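Equipment Review: Nutthorpe Height-Adjustable Workbench

The Nutthorpe bench was assessed by the Indness Community Workshop over 7 weeks, with Pornthip Noiphan as lead reviewer. It was supplied flat-packed and assembled by two members in a single evening.

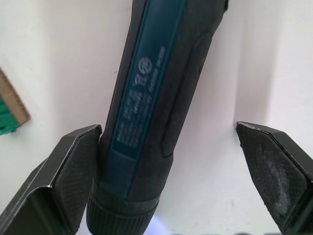
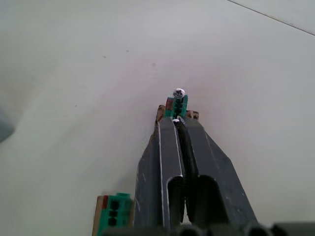

Stability was the principal criterion. At full height the bench showed slight lateral movement under hand planing, corrected once the feet were levelled. A plain white top shows pencil marks and glue readily, and members who favour that colour should budget for regular cleaning. For assembly, a slim cordless driver of the dark grey and teal type suits the recessed fasteners better than a full-sized drill. The printed instructions omit step 6 entirely.

At $600 the bench is recommended for general use, but not for metalwork.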